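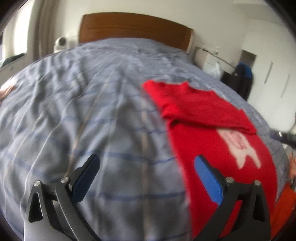 Fold policy / perception notes, April 2023

Where things stand

Picking this up after the calibration mess, so mostly a list of what I changed and what I still don't trust. Goal has not moved: garment on a bed, find it, find the grasp edge, plan the next fold, don't grab the bedding. The last bit is the whole problem right now.

Working set is the 300 bedroom episodes out of the Plorex pull. Red sweater on the plaid spread is my debugging frame for all of this, partly because the color split is easy and the lines on the spread are not. If it fails there it has no business on grey-on-grey.

Segmentation

Old mask head keyed much too hard on straight lines. The plaid has long pale lines running toward the headboard and blue ones going across, and the left side of the sweater is also one long nearly straight edge, so the edge scorer was happy to swap one for the other. Two of the blue cross stripes run right up into the red cloth and the contour tracer would hop off the garment and follow them out to the left. Got a lovely polygon with a tail on it.

Fixes so far:
- dropped the gradient-only edge term, now gradient times region disagreement (color + texture on either side)
- contour can't turn onto a line that carries on with the same color both sides
- min region size up, kills the little islands in the bedspread wrinkles

Tail is gone on the debug frame. Reran the full set overnight. Bad masks went from 19 to 6, and those are a different failure (see below). Did not touch the learned part at all, this is all post-processing, so anyone on the old checkpoint can pull it and get the same thing.

Note to self - the wrinkle islands were NOT noise in the depth. I spent a whole morning on that. It was the shading in the hollows. Write it on the wall.

Fold-over handling

This one still hurts. When a sleeve is already turned across the body the model wants two garments. Same red both sides, diagonal overlap edge, bit of shadow under the left end of the fold and that's all you get. Instance head splits right along the diagonal.

Tried merging on color. Works, and will obviously merge two red things lying next to each other, so no. Tried merging on shared outer contour, better. What I have in now: if two instances share a boundary longer than a set fraction of the smaller one AND the color histograms match, they become one garment with a layer label. Planner gets the layer map, not two objects. The fraction is hand tuned, sorry. Somebody should sweep it.

The white animal design is useful here, more than I expected. It's partly under the fold, so the print just stops at the overlap edge. I added a cheap "pattern interrupted" feature to the layer estimator and it picks up the fold direction in cases where the shadow is too weak. Only helps when there's a print. On plain garments we're back to shadow and luck.

All 6 remaining bad masks are fold-overs. Four plain, two where the print is fully exposed so there's nothing to interupt.

Top edge of the garment also gives the keypoint model trouble. It wants a clean shoulder line and gets a raised corner at the left and a small peak in the middle. It keeps calling the peak a collar. Lowered the collar prior for anything with a layer label nearby, which is a hack.

Finger mask

The two fingers are always in the lower part of the view so we used a static mask. Bad idea, I know, it was mine. Linkages are open - there are triangular openings in the outer arms and you see whatever is behind them. On the right side that means red cloth showing through the gap, and the static mask threw all of it out. So the garment contour got a bite taken out of it every time the right pad was over it.

Now: mask driven by finger opening, with the holes left as holes. Built from the joint pins since they're bright and round and easy to find, two each side. Pin detector is plain thresholding plus a circle check and runs in no time. Fails when something shiny sits near a joint, so I gate it on last frame's positions.

The blue pads next to blue stripes were my other worry, esp. the left one, it's a darker navy and sits over the grey-blue spread. Came out fine. Pads are flat in texture and the spread isn't.

Lens corners: black in the corners was leaking into the region stats as "dark object". Hard circular crop before anything else now. Should have been there from day one.

Background rejection

Wide lens sees the whole room, so window, curtain, wardrobe, the lot. Window is blown out and that drags auto white balance around a bit between frames. I normalize on the bed region only now. Black garment hanging past the bedside cabinet gets a garment detection, which, fair enough, it is one. Rule added: candidates have to touch the bed plane. Orange-red surface low on the right edge was a nastier case, close enough in hue to the sweater that the old color merge would have joined them. The shared boundary test keeps them apart.

Hands at the edges: blurred, small, detector misses them half the time. Not okay for the live version. For offline labels I don't care, for anything that moves I want a hand flag that stays on for 15 frames after the last hit. Coded, not tested.

Planner side

Barely touched. Layer map now goes in through the Liller interface, had to add a field, so your old configs will complain. Set layers: none and they run like before. Grasp proposals on the fold edge look sane in the viewer but I have only looked, nothing has been run on hardware with this build.

One thing I noticed: it proposes grasps on the far top edge where depth is poor, and scores them the same as near ones. Needs a distance penalty. Small job.

Tooling

Iyengar viewer crashes if an episode has no depth. Catch added. Export to Prasiter format still drops the layer labels silently, don't export until I fix it.

Next
- sweep the merge fraction
- hand flag test
- distance penalty on grasps
- fix export
- get more plain fold-overs into the training split, the ones we have are almost all printed
- rename the mask branch, finger_mask_new_new is not a name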